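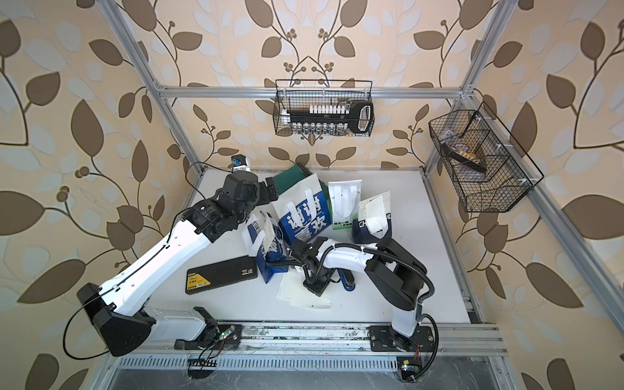
Mangrove planting has a counting problem, and I want to spend most of my time on it. A company pays for seedlings, the seedlings go into the mud, somebody takes a picture, and the number goes in a report. After that the number never goes down. Look at the leaves on the wallpaper, the brown ones and the pale ones on those curving dark stems, with the little berries. They will look the same next year. That is how most planting reports treat a tree: printed once and permanent. A mangrove seedling on an open mudflat has barnacles, crabs, drifting trash and the wrong tide level to deal with, and a report that came out the month it was planted has nothing to say about any of that.

(Pause. Ask who has bought a tree with a plane ticket or a pair of shoes. Put my own hand up.)

The case I'll use is the Litia estuary. Billico sells what it calls coastal carbon units, and Litia is the project on the front of its brochure. The headline figure is 1,646 hectares "under restoration." I'd like everyone to look at the word "under." It covers land that was planted, land that will be planted, and land with a line drawn around it on a map. I asked for the split in writing. I got a very friendly reply and a link to the brochure.

Next, survival. The brochure says 66 percent. Sounds fine, maybe even good for mangroves. But percent of what, and when?

It comes from 60 monitoring plots. The plots were picked after planting, by the crew that did the planting, and the methods page says they were chosen for "safe access." Safe access in a mangrove means near the channel and near firmer ground. Seedlings on firmer, higher ground tend to do better. So the plots may well be telling us about the places where you can get out of a boat without losing a boot.

Don't say fraud here. I don't think it's fraud, and if I say it the questions will all be about that. People put plots where they can reach them. I've done it. The trouble starts when the figure from those plots gets multiplied across the whole map and sold.

Also: the 66 percent was measured at six months. The credits run for decades.

Boris Jelínek has been arguing for longer checks since before I got into this. He went back to a set of older plantings up the coast four years after the ribbon cutting. Read his line out as written: "I found the sign, and I found the stakes." He did find living trees too, to be fair to the site, mostly along one creek, and he thinks a good share of those had seeded themselves.

That last bit matters and I always rush it. SLOW DOWN. Mangroves drop their own seedlings and the tide moves them around for free. Where the water comes and goes properly, they often come back without a planting crew. Where they don't come back, something is usually wrong: an old pond wall, a blocked channel, a road. Sticking a nursery plant in front of a blocked channel doesn't unblock it. Breaking the pond wall might. But you can't sell a broken wall by the unit, and it makes a lousy photo for the annual report.

Nursery side. Thongchai Suksawat runs the nursery at Thammasiri that supplies part of the Litia work. He was generous with his time and I don't want him to come off as the villain. He told me orders come in by number, with a deadline, and the deadline follows the buyer's reporting year. The species he gets asked for is the one with the long, heavy seedlings you can push into mud by hand. It's quick to plant. It also doesn't belong on the seaward edge of that estuary, and he has told them that. The July order was for the same species again.

Then the app. Herby lets you "adopt" a seedling and see it as a green dot. I adopted one. My dot is doing great. It has a growth bar, and the bar moves every week. I wrote to ask how often someone visits the plant, and the answer was that growth is "modeled." In other words, the dot would keep growing if the plant washed out to sea. (Show phone if there's signal. Don't wait for it if there isn't.)

What I'd ask for, if you're the person in your office who signs these deals:

Who picked the plots, and did they pick them before or after planting?
What was there before? If it was healthy mudflat with shorebirds feeding on it, why are we planting it?
How much is held back from payment until year four?
Can I have the hydrology report? (If they ask what you mean, you have your answer.)
Do the maps show dead areas, or only planted ones?

Somebody will say that all this doubt scares off money and that some planting beats none. I used to half believe it. My trouble with it now is that the money at Litia has been spent, the pond walls are still standing, and the estuary is listed as taken care of, so it's off everyone else's list. That's a cost and it should be on the page with the hectares.

Somebody else will ask if there's any project I'd put my own money in. Yes, a couple of small ones that open up old ponds and publish their bad years. Give the names afterward, one on one. I haven't visited either since last year and I don't want them quoted off this stage.

If running long, cut the app section. Keep the pond walls. Water is on the left of the lectern, and the clicker goes back to the front desk.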